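Constituency office assistant, Dinthorpe (part-time, two days)

The Member for Dinthorpe needs someone to answer the phone, and then to keep answering it. You'll log casework, open mail, draft replies on potholes and pensions, and steer callers with federal complaints to the federal office, which will steer them back.

You don't need a party card. You do need a calm voice and working knowledge of who is responsible for culverts. 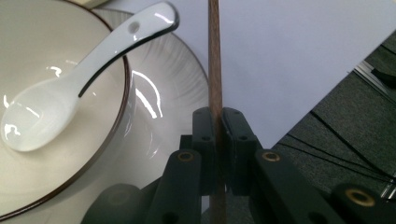
Jamie Wainwright: Is this the same job that was posted last June? I applied then and I'm still waiting to hear.

It is the same job, Jamie, and please apply again. The office has since found its inbox.

Hours are 14 a week, more when the legislature sits and less when it merely threatens to. The contract runs to the next election or the next cabinet shuffle, whichever offends us first. You'd work from our rooms on Gurnum Street, upstairs, no lift.

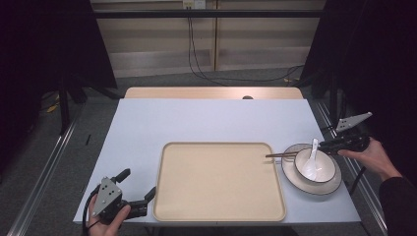
Bowl, spoon, chopsticks and tray.

What we'd like to see
- Plain writing, 30 words to a sentence at the outside
- Experience with the public, preferably while it was shouting
- Discretion in the matter of the Derard bypass

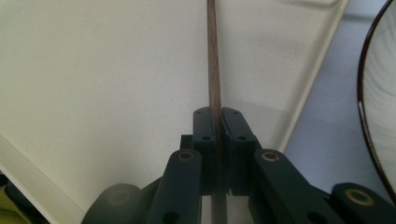

How to apply

Send a letter and a résumé to the office manager by February 23, 2018. Interviews take 30 minutes. References will be phoned, so warn them.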